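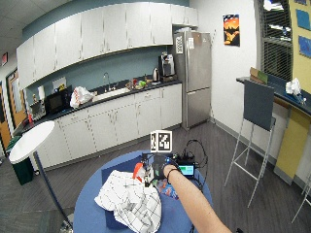

Fig. 1. Round blue table, kitchenette end. Grid cloth and navy placemat, near left.

Apr 23, 2019

Cloth folding, kitchenette. Marek Procházka wants the cloth work done in here and not on the bench, on the grounds that people fold cloths in kitchens. Fine, but they mostly do it on a worktop, and the worktop is taken up by the microwave, the kettle and the coffee machine. So it's the round table, which has no straight edge to line anything up against. I said this when Alteteck first sent the outline and I'll say it again in May.

Cloth: white with the black grid. The argument for a grid is that you can see a bad fold straight away. I'm not convinced. Crumple it and the lines go everywhere, and on the navy placemat my eye goes to the contrast and not to the corner I want. A plain tea towel would be a fairer test of whether anybody can fold.

Placemat: told it stops the cloth sliding. Tried 7 folds with it and 7 without. Two slipped with, two slipped without. I'd want a good deal more than that before writing "reduces slip" in anything that goes to Wiltis.

Half folds are easy. Quarters drift at the second crease, always towards me, and I suspect that's the height I sit at and nothing to do with the cloth. Han thinks it's the hem. Could be. Neither of us has measured the hem.

Sheet 916 says "start from a natural crumple". What is that? Mine comes out much the same each time if I drop it from the same hand. Suggest four fixed starts, written down, and stop calling them natural.

Also, the carpet. A cloth that goes on the floor comes back with fluff on it and shouldn't go back in the pile. Spares wanted.

Not signing off the Nuvenia folding order yet. It has the placemat going down after the cloth, and I can't see how that was ever tried by the person who wrote it.

To do: measure hem, find a plain towel, repeat the slip count with someone else's hands.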